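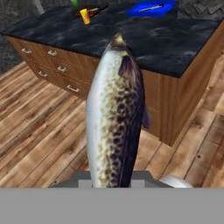
Abb. 1: Fisch im Greifer, Blick über die Hand auf die Kücheninsel (Simulation)

Planung und Regelung, Skript Teil 11
Stand: 18.5.24

Der Fisch ist lang, läuft spitz zu und macht dem Planer damit mehr Ärger als jeder Würfel. In Usedon wird ein gegriffenes Objekt starr an den Handrahmen gehängt, seine Kollisionshülle wandert ab dann mit. Wer das Anhängen vergisst, bekommt wunderschöne Bahnen, die mitten durch die Arbeitsplatte führen - der Planer kennt ja keinen Fisch.

Zur Erinnerung: Sonetti (Abtastplaner) bricht nach 2000 Knoten ab und meldet "kein Pfad". Das heißt nur, dass er keinen gefunden hat. Vor dem Hochsetzen der Grenze bitte die Startpose auf Kollision prüfen.
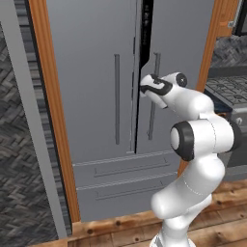 Bei Türen hilft reine Positionsregelung wenig. Das Scharnier gibt einen Kreisbogen vor, und wenn der geschätzte Radius nicht stimmt, zieht der Arm mit großer Überzeugung in die falsche Richtung. Wir regeln deshalb tangential die Geschwindigkeit und radial die Kraft. Die Achse wird laufend aus den letzten 51 Handposen nachgeschätzt.

Aufgabe bis Juni: Schätzer in Peixoto implementieren, Zeile 188 der Vorlage ist die richtige Stelle. Zeile 187 sieht nur so aus.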